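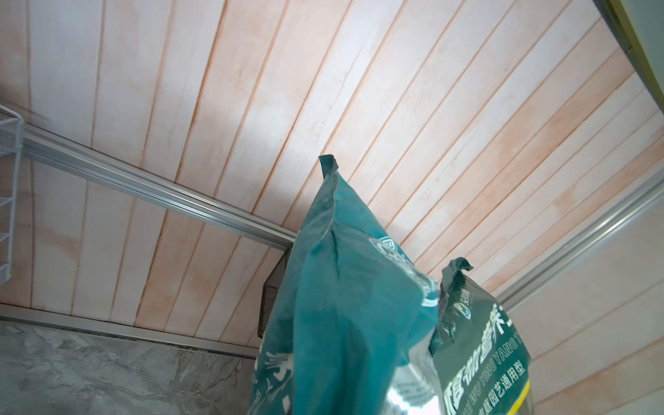

Listones claros en el techo, con sus manchas anaranjadas.

Foro de inquilinos > Fianzas y otras despedidas
Tema: Me descuentan 100 euros por «desgaste emocional del parqué»

moho_y_gloria
Buenas. Dejé en agosto un piso en la calle Starthorpe, gestionado por Stitgate. La fianza sigue de viaje. Lo que ha llegado es un correo con tres descuentos: 100 euros de limpieza, 35 de un juego de llaves que entregué en mano y 20 por «gestión de la devolución». O sea, me cobran por devolverme menos. Lo del desgaste emocional es mío, ellos lo llaman «pérdida de presencia». ¿Alguien ha discutido algo así y ha sobrevivido?

pacotilla
¿Firmaste algo al entregar las llaves?

moho_y_gloria
Firmé una hoja. La hoja decía que había firmado.

ruibarbo
Pide factura de la limpieza. Con nombre de empresa, fecha y dirección. A mí me mandaron un folio con un importe y un emoticono. Contesté que esperaba el documento de verdad y a los pocos días el concepto se había evaporado.

donde_dije_digo
Discrepo. Si te pones a pedir papeles entras en su terreno, y ahí juegan en casa. Yo mandé un burofax de primeras y cobré entero.

ruibarbo
Cobraste entero porque tu casero vivía en el segundo y te lo cruzabas en la escalera. Lo has contado en cuatro hilos.

donde_dije_digo
Tres. 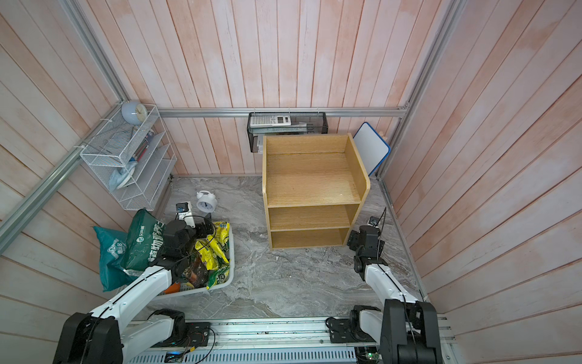

iwona_t
El inventario de entrada es lo que decide estas cosas, y casi todos lo firmamos de pie, con el abrigo puesto y ganas de que se vaya el de la agencia. En el mío, el contrato de Zundby, ponía «paredes en buen estado» y se acabó. Con unas paredes de tablas encaladas en las que asoma el rosa salmón, «buen estado» da para una tesis. Tampoco se mencionaba nada de lo colgado, y un organizador de malla blanca con varios bolsillos deja una pared distinta según a quién le preguntes. Mi consejo: que conste cada cosa, aunque el de la agencia suspire.
Iwona Tomaszewski (sí, pongo el apellido, ya me conocen en el juzgado)

pacotilla
¿Y si el inventario ya está firmado y es malo?

iwona_t
Entonces correo en los primeros días, con lo que falta y lo que sobra. Si no contestan, ya tienes una fecha.

moho_y_gloria
Mi inventario tiene una línea: «1 cocina».

ruibarbo
Pues si dejaste una cocina, has cumplido con creces.

szewczyk_bis
Voy a ser el aguafiestas: he estado al otro lado, alquilando el piso de mi madre, y hay gente que te deja la nevera como un experimento. Cien euros de limpieza no me parecen un atraco. Los 20 de gestión sí, eso tiene delito.

moho_y_gloria
La nevera la dejé mejor que mi reputación. Y en la terraza, las macetas barridas.

donde_dije_digo
Burofax. 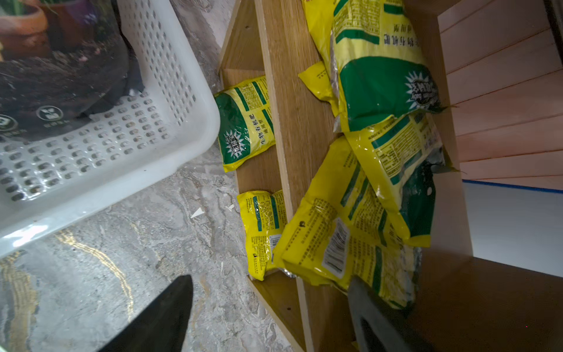

Cesta blanca con la bolsa de sustrato. Lo único que me preocupa ahora mismo. (iwona_t)

pacotilla
Iwona, ¿eso es para geranios?

iwona_t
Para lo que aguante. Abre otro hilo, que aquí se está hablando de dinero.

moho_y_gloria
Actualización: he pedido la factura. Stitgate responde que «el departamento correspondiente está valorando la solicitud». El departamento firma con el mismo nombre que me enseñó el piso. Las llaves me las quitan de la cuenta, por lo visto han aparecido en un cajón. Sigo con lo de la limpieza y los 20.

szewczyk_bis
Guarda ese correo.

donde_dije_digo
Y mándales un burofax dándoles las gracias.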